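The Second Life of the Server Drive
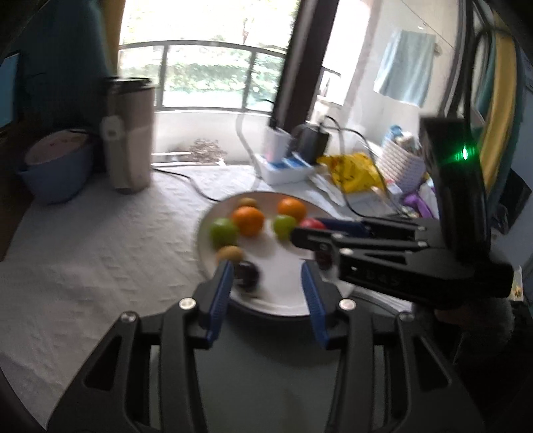 A hard drive does not have a birthday that we can see from outside. The label gives a model, a speed, sometimes a week of production, and after this the history is hidden in the electronics. When I buy fruit, I look at the skin. A plate with orange and green fruit on a white tablecloth can be judged from the other side of the room, at least a little. With a used drive from a data center the outside says almost nothing, and a scratched cover can sit on a healthy mechanism. For this reason the trade in refurbished drives is built on reading numbers, and on trusting the person who has read them.

Elīna Rätsep has worked in this trade for more than 6 years. Her company, Kurora, takes drives from offices and small hosting firms which are changing to solid state storage. In February a delivery of 600 pieces came from one customer, all 10,000 rpm models with SAS connection, still in their metal trays. The trays were made by Vik, and they fit only into Vik enclosures. This is a larger problem than it sounds. A buyer who needs a spare drive very often needs the tray too, and a missing tray can delay a repair by a week.

The work starts with the error log. Every SAS drive keeps a list of sectors which it has taken out of use, called the grown defect list. When the drive leaves the factory, this list is empty. Kurora accepts a drive for resale when the list has two entries or fewer, and when the number did not change after a full write and a full read. From the February delivery, 131 drives did not pass. They went to metal recycling after the platters were destroyed.

"People ask me first about the hours," Rätsep told me. "Hours are interesting, but I prefer a drive with many hours and few starts. A motor that runs all the time has an easy life."

I had expected the opposite. In a desktop computer the drive stops and starts every day, and the heads must be parked and moved out again each time. In a server it may spin for years in cool air without a pause. The difficult moment comes when the server is finally turned off. The lubricant in an old bearing can become stiff, and a drive that was working well in the evening may refuse to start in the morning. Every technician I spoke with had a story of this kind.

Erasing is the slow part. Kurora uses a program called Plilus, which writes over the complete surface and then prints a certificate with the serial number. For a small 10,000 rpm drive this is a matter of hours, and many drives can run side by side. The large 7,200 rpm models are less patient work. They may need more than a day each, and they occupy the bench while more profitable things wait on the shelf.

Another trap is the sector format. Some storage systems use sectors of 520 bytes instead of the usual 512. Put such a drive into an ordinary server and the controller will see it but refuse to use it. Many buyers send it back as broken. It can be formatted again with free tools, but the process must not be interrupted, and a power failure in the middle can leave the drive in a state which is hard to repair. Rätsep formats them all before sale and writes the sector size on the packing slip.

Who buys them? Mostly people with old machines that still do their job. One regular customer is Jimau, a printing company whose order system runs on a server too old for new parts. Replacing the server would mean replacing the software, and the software speaks to a cutting machine that has no newer driver. So Jimau keeps spare drives in a cupboard and changes one when the amber light comes on. The array rebuilds itself during the night, and in the morning the cutting machine receives its orders as before.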